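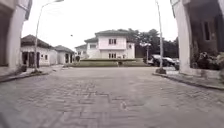
Resealing interlocking pavers on a shared street

brickbat_6
Our association wants to seal all the brick paving this fall. The quote is for 1,011 square yards, two coats of Hilex. Has anyone done this on a street that takes cars every day? We had sections relaid in March and I'd hate to trap a bad joint under sealer.
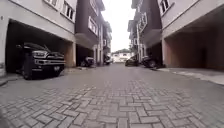

The herringbone stretch by the carports.

dunmore
I wouldn't seal it. Gray pavers hide most stains anyway, and sealer gets slick on a slope. Sweep new sand into the joints and leave it.

Cattaneo
Disagree. We sealed ours over six years ago and the sand has stayed put. Before that it washed into the drain every storm. Clean the joints first — that is most of the job.

dunmore
Yours is a driveway. A street gets tires turning into garages all day, and the sealer wears off there first. Then you have two colors.

brickbat_6
The joints are what worry me. They look dirty to me and I don't know how deep it goes.
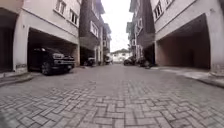 Joints in the lane, looking down between the houses.

Cattaneo
Dig one out with a screwdriver. If it's only grit on top, a stiff broom and a rinse will do. Let it dry two full days before any sealer.

rolano_fan
Ask for a test patch at one garage — and get the price for sand only.

brickbat_6
Will ask for both. Posted 24 August 2010.

Related threads
Polymeric sand or plain sand?
Weeds coming back between bricks
Rolano edging pulling loose
Sunken pavers near the curb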